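How to Request a Replacement Piece for a Tableware Set
Bundgate Housewares, Customer Services
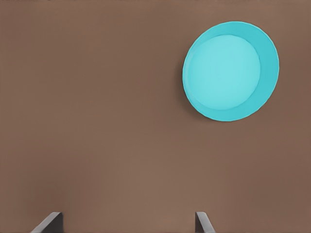 A round, shallow turquoise bowl on a brown surface.

Customers who own a set from the Revau or Jirkitz ranges may request single pieces to replace items that are broken, chipped, or missing. Requests are handled by the Customer Services office and normally require four steps.

Step 1. Find the pattern number
The pattern number is printed on the original packing slip. Revau numbers begin with 198 and Jirkitz numbers begin with 421. If the slip has been lost, enter the order number on the Find My Set page.

Step 2. Measure the piece
Measure a matching piece from the same set, across the widest part of the rim. Record the result in millimeters. For bowls, record the height as well. Sets bought before June may differ slightly in size from current stock.

Step 3. Complete the request form
Enter the pattern number, the measurements, and the quantity needed. A single request may include up to 4 pieces. Larger orders should be placed through the Visser trade desk, which accepts orders of up to 100 pieces. Please do not mail broken items to the office.

Step 4. Confirm the quotation
A written quotation is sent by email. It lists the price of each piece, the delivery charge, and the expected shipping date. The order is not placed until the quotation has been confirmed using the link in the message.

Discontinued colors
Glaze colors can vary between production runs. Where an exact match is no longer made, the office will offer the nearest available color and ask for approval before shipping.

Page last revised 12/12/2021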